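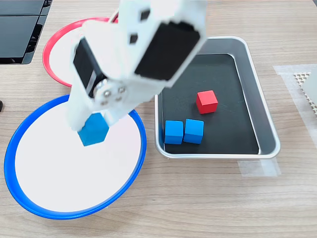 Astard Study Journal, hardcover, 300 pages

I have bought a lot of devotional journals for our church bookstall, and most of them end up in a drawer by May. So I did not expect much from the Astard, and I'm still not sold on all of it.

The makers say it will "transform your walk with God in one year." I doubt that. A notebook can't do it, and I wish Christian publishers would stop printing that kind of thing on the wrapper. What you get is a lined book with a reading plan at the front, wide margins, and a prayer list every few weeks. The plan covers the whole New Testament and the Psalms. It skips the Prophets, and the box doesn't tell you so.

The paper is good. I used a fountain pen and a cheap highlighter on it and only the highlighter showed through. The spine lies flat after a week or so of use. The ribbon frayed at the end, same as on the Grasso journal we carried before.

Gerardo Greco took one to his men's study and used it for Romans. He liked the margins and ignored the prompts. I can see why. "How does this verse make you feel?" comes up far too often, and it's a poor question to bring to Romans 9.

Mei-kuen Fu teaches our new members class and disagrees with me. She says people who have never kept a journal need a prompt to get going. Maybe so. I'd still like fewer of them.

There is also a Flellel leather cover sold separately. It costs more than the journal does. Skip it.

Details
Pages: 300
Weight: 459 grams
Binding: sewn, cloth over board
Item number: 792
Ships from: Borkau warehouse

Unmarked copies can be returned. Once you've written in it, it's yours.

Page updated Dec 15, 2021

542 shares
7 comments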